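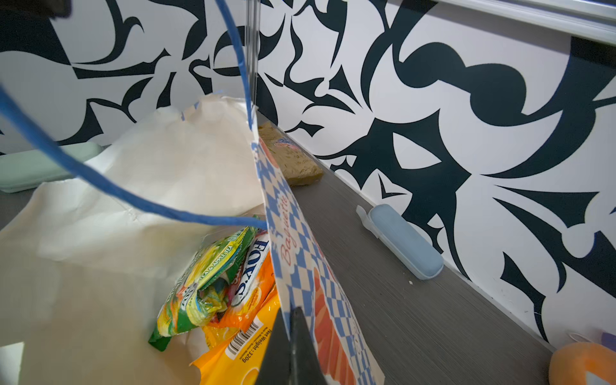
How many demonstrations should I record for one task before training?
Plan on 600 good episodes for a single packing task in one location. If the objects or the surface change from day to day, record 1000.

Section 4. Recording demonstrations with the Famari arm

Before you start, the arm must be homed and the wrist camera must show a live picture in the Werkon recorder.

1. Open a new session in Werkon and type the task name. Use one name per task. "Pack groceries into tote" and "pack groceries" will be stored as two separate tasks.

2. Set out the bag and the items. Stand tall items such as a baguette bag within reach of the gripper. Small packets can go in any order.

3. Leave everyday objects on the counter. A glasses case or a cable next to the work area is fine, and the model needs to see them.

4. Press the green pedal once to start the episode. Wait for the tone.

5. Guide the arm with the leader handle. Move at a steady pace and pause for a moment before each grasp.

6. Close the gripper until the force bar turns amber, then lift. Paper packaging tears easily - stop closing as soon as the item holds.

7. Release the item inside the bag, back the arm out along the same path, and press the pedal again.

8. Mark the episode Keep, Retry or Discard. A dropped item that you picked up again is a Keep. An episode where your hand entered the camera view is a Discard.

9. Move the bag and change the order of the items before the next episode.

Caution: Keep the fingers clear of cord handles. If a finger hooks a loop, press Stop and free it by hand. Do not pull the arm back with the leader handle.

Note: Shiny wrappers can cause glare in the wrist view. Turn the lamp away or lower it. Do not change the exposure setting in the middle of a session.

Note: Sessions upload when the recorder is closed. Leave the power on until the upload bar is gone.

Last revised 20 February 2025

Shares 4 | Comments 3

Hicham Tahiri
Does step 9 apply if the bag is clipped to a stand? Ours can't move.

Asorley support
Turn the stand a little between episodes and change the item order. That is enough.

sarıgül_lab
We have 1463 episodes from January with the old task name. Renaming the task in the session list worked, but only after closing the recorder first.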